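The Slow Conversion of a Drumero Skeptic

I should say up front that I came to Drumero to make fun of them. My editor had forwarded me a track with the subject line "your kind of thing?" and I have been insulted by that question before. The band is a duo, they record in a bedroom, and their bio used the word "soundscape" twice. I had most of a paragraph written before I pressed play.

Then Sabina Munshi started singing, and the paragraph had to go.

The song was "Grgić," named for the landlord who kept turning off the heat in their old building. It lasts just under four minutes and for the first two of them almost nothing happens. There is an acoustic guitar with one string slightly flat. There is Munshi, sounding as if she is trying not to wake someone. When the drums finally wander in, they do it like a guest who has been standing on the porch working up the nerve to knock.
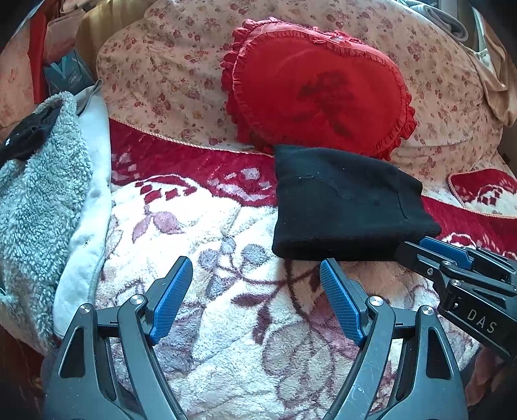

"We wanted it to be louder," Munshi told me over the phone. "The neighbors had thoughts."

The other half of Drumero is Quang Âu, who plays everything she doesn't and answers questions as though he's being billed by the word. I asked him about his influences. "My uncle," he said. I asked whether his uncle was a musician. He was a plumber. We moved on.

They met at an open mic in August, where Âu was running sound and Munshi was ninth on a list of nine. By then 224 verses of other people's heartbreak had gone by, or so she claims, and the room had emptied out except for Âu, who had the keys. He liked her second song and told her the first one was too long. She still plays it, and it's longer now.

Their debut EP, Emen, has five tracks and one real misstep, a waltz with a kazoo solo that I'm told is sincere. Everything else is close to lovely. "Drusent" is the one I keep going back to, a breakup song in which the couple spends three verses arguing over who gets the good saucepan. I've played it on the bus, in the bath and once, by accident, through a speaker at my sister's baby shower, where it went over better than the cake.

At last check "Grgić" had 2812 plays, and I am responsible for more of them than I'd like to discuss. The landlord, Munshi says, has heard it too. He thinks it's about a river.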